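Home | Our Work | Cases | Contact

About Ridutix

1 min read

Ridutix is an independent legal center that supports people forced from their homes by armed conflict. Our offices in Escobedo and Clister provide free advice on property claims, identity papers and family reunification.

Last year our staff handled 1,137 requests and prepared 171 submissions to international bodies. 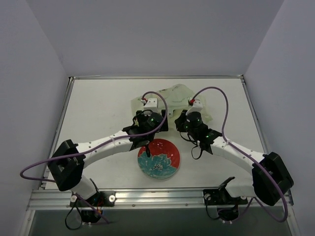 All services are confidential – no client is asked to pay at any stage.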